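Prodard Property Services
Water hygiene and fittings inspection — checklist with comments
Site: Kotberg, Building 8
Inspected by: Mattes Ackermann
Reviewed by: Marlene Reinholz
Inspection day: Thursday, start 07:20
Previous inspection: April

Scope

Cold and hot water outlets, supply pipework, thermostatic valves, storage tank and plant room. Drainage is covered on a separate sheet. Heating circuits are not included. Results are given as Pass, Fail, Advisory or Not inspected.

1. Plant room

1.1 Access clear and door locks. Pass.

1.2 Lighting adequate for reading gauges. Advisory. One tube flickers over the pump set. Readable, but replace at next visit.

1.3 Main stop valve labelled and turns freely. Pass. Label reprinted on site, old one illegible.

1.4 Water meter reading recorded. Pass. Reading 813. Agrees with the tenant's own log.

1.5 Pipe insulation complete. Fail. Section missing behind the hot water cylinder on the return leg, left bare after the valve change. Refit and tape the joints.

1.6 Signs of leakage on floor or bund. Pass. Old limescale track below the drain cock, dry at time of inspection.

2. Cold water storage

2.1 Lid close-fitting and secured. Pass.

2.2 Overflow and warning pipe screened. Fail. Screen on the warning pipe is torn. Insects can enter. Priority repair.

2.3 Tank interior free of sediment and debris. Advisory. Thin layer of silt at the end away from the inlet. No cleaning needed yet — recheck at the next inspection.

2.4 Float valve shuts off fully. Pass.

3. Outlets and taps

3.1 Taps fixed firmly to basin or worktop. Fail, second floor kitchen. Tap rotates on its base when the lever is moved. Backnut to be tightened from below and the sealing washer checked.

3.2 Lever moves through full range without force. Pass, all outlets tested.

3.3 Surface finish sound, no flaking or sharp edges. Pass. Light marks on levers are not recorded as defects unless the plating has lifted.
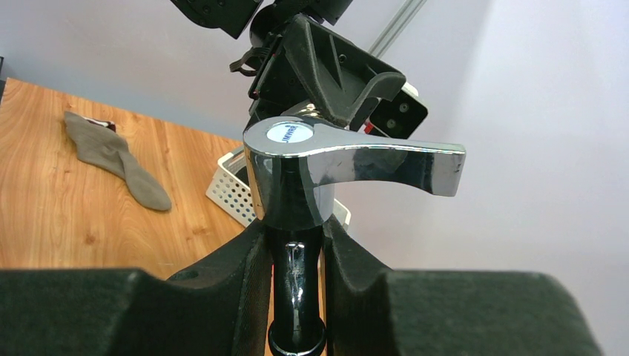 Fig. 1 — Single-lever tap, chrome finish. Dark scuff near the end of the lever. See 3.3.

3.4 Aerators clean and fitted. Advisory. Scale on the first floor aerators. Descale or replace. The tenant has asked for spares to be left on site; Onsri can supply the same thread size.

3.5 Little-used outlets flushed weekly and recorded. Fail. Flushing log for the cleaner's sink has gaps. The sink is used less than the tenant believes. Either resume flushing or remove the outlet and cut the pipework back to the main run.

3.6 No hoses left connected to taps. Pass.

4. Temperatures

4.1 Hot water reaches set temperature within one minute. Pass on all floors except the top floor washroom, where it took 90 seconds. Check balancing valve on the top floor loop.

4.2 Cold water below 20 °C after two minutes. Pass.

4.3 Thermostatic mixing valves tested and tagged. Advisory. Tags present, but one has no initials. Valve retested on site and found in order. Initials added.

5. Loose and removed parts

5.1 Removed fittings kept apart from new stock. Fail. Used and unused parts were stored in the same crate. Used parts must not go back into a drinking water line without cleaning and a check of the inside surfaces.

5.2 Open ends inspected for scale, grit and damage to the rim. Pass for parts examined. Look into the bore under a good light. Chrome on the outside gives no information about the inside. 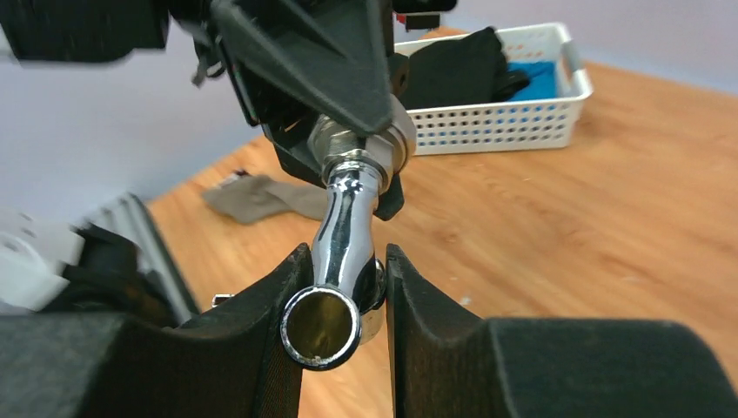 Fig. 2 — Curved chrome fitting, open end. Small pale speck near the bottom of the rim. See 5.2.

5.3 Open pipe ends capped where work is unfinished. Pass.

6. Records

6.1 Schematic on display and current. Fail. The drawing still shows the branch to the old canteen. MR to issue a corrected copy to Kotberg and to the Sondusau office.

6.2 Previous actions closed. Partly. The pump isolator and the riser cupboard lock are done. The insulation item is carried over as 1.5.

Reviewer's comments (M. Reinholz)

2.2 comes first and should not wait for the other work. 3.5 — I would prefer removal. The same outlet was raised last time and the log has not improved. 4.1 may clear once the loop is rebalanced; retest before ordering parts.

Not inspected: roof void, no safe access. Ladder fixing to be reported to the landlord.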